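Kivstead robotics club spends its winter teaching a gripper to tidy up

It started with a pile of laundry, as so many things do in a house with teenagers in it. Fumiko Kawaguchi, who has run the after-school robotics club in Kivstead for six years now, was asking her students last fall what they would most like a robot to do for them, and she says she was hoping for something grand — a Mars rover, maybe, or at least something that could play chess. What she got was a room full of kids saying they would like it to put their clothes away, please, and if it could do that before their parents came upstairs, even better.

So that is what the club has been working on ever since. The project is called Kivi, after the town, and it has 14 students on it, from eighth grade through senior year. They meet after school and stay until 5:30, although anyone who drives past the building at six will usually see the lights still on and a few parents waiting patiently in the parking lot with the heater running.

The idea behind Kivi is simple enough to explain over dinner, even if the work is slow. A student holds a gripper in one hand, with a small camera riding along on it, and does an everyday job with it — picking up a shirt, folding a towel, dropping a sock in a bin. The camera records what the gripper does. Later the students go through the recordings, throw out the ones that went wrong, and use the rest to train a program that will, with luck and a good deal of patience, let a robot arm do the same job by itself.

The club set itself a goal of 300 good recordings before its spring open house. As of this week it has 233, and there is a paper chart taped to the inside of the supply closet door where each one gets its own little square colored in. The eighth graders are in charge of the markers and take the job very seriously. Towels are green, shirts are orange, and socks, which everybody agrees are the worst, are purple.

"The first month was mostly us learning how clumsy we are," Kawaguchi said, laughing. "You think you know how to pick up a sweater. You have done it your whole life! Then you have to do it with two fingers that only open and close, and all of a sudden you are standing there thinking about which edge to go for and whether the sleeve is going to come along with it."

Some of the recording gets done at the club's own tables, but a good share of it happens in students' homes. That was a sophomore's suggestion, and a smart one. A program that has only ever met one table in one classroom tends to get confused anywhere else, so the students take turns signing out the gripper for a few nights and working on their own beds, couches and kitchen counters. They keep a notebook that travels with it, where they write down what they tried and what gave them trouble. It makes for very good reading. One page says only, in large letters, "fitted sheet, never again."

The club will take Kivi to the Vakorel Student Challenge in April, where 18 teams from across the region are signed up for the household tasks event. Each team gets a basket of clothes it has not seen before and ten minutes to sort them. Last year's Kivstead team entered the line-following race and finished in the middle of the pack, and brought home a very nice certificate and a great many stories about the bus ride.

Fandent, the hardware store on Main Street, has been letting the club have screws and small parts at cost, and the club would like to say thank you for that. Donations of old clothes are welcome too, as long as they are clean. Thick sweaters, baby blankets and anything with a busy print are especially useful. Drop-off is at the front office until 4 p.m., and the open house will have cookies, a short talk by the seniors and a chance for visitors to try the gripper for themselves.
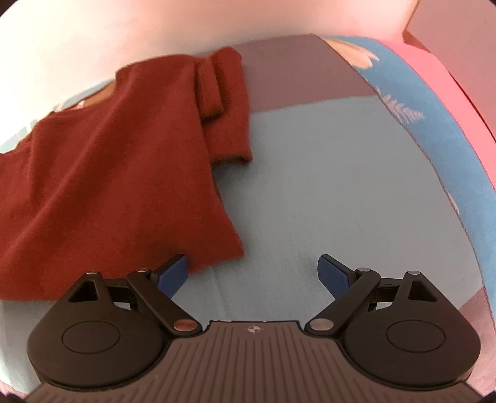

Kivi's hardest lessons have come from soft things lying on top of other soft things. A hard object has an edge that stays put, but cloth slides and bunches, and a fold can hide the very part a person would reach for. The students have learned to come in with the fingers wide open, as they are at the lower edge of the crumpled rust-red garment on its pale blue sheet, and to look first for a thick spot such as the doubled-over sleeve or cuff. Printed fabric nearby, like the blue with its pale leafy shapes, gives the program one more thing to sort out, and Kawaguchi is happy to have plenty of that in the recordings before April comes.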